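Storing Small Screws and Fasteners

Sort by thread first, then by length. Mixed jars waste time.

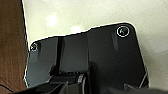
Keep wood screws and machine screws in separate drawers. Label the front of each drawer with the size and the head type. A Skarkow cabinet with 40 drawers covers most home workshops; the smaller 33-drawer model fits under a shelf.

Steel fasteners rust in damp garages. Put one packet of drying gel in each drawer and replace it every February. Brass and stainless need none.

When taking a device apart, tape each screw to a sheet of paper and write down where it came from. Lengths that differ by 2 mm are easy to mix up, and a long screw in a short hole can crack the post.

Updated December 2020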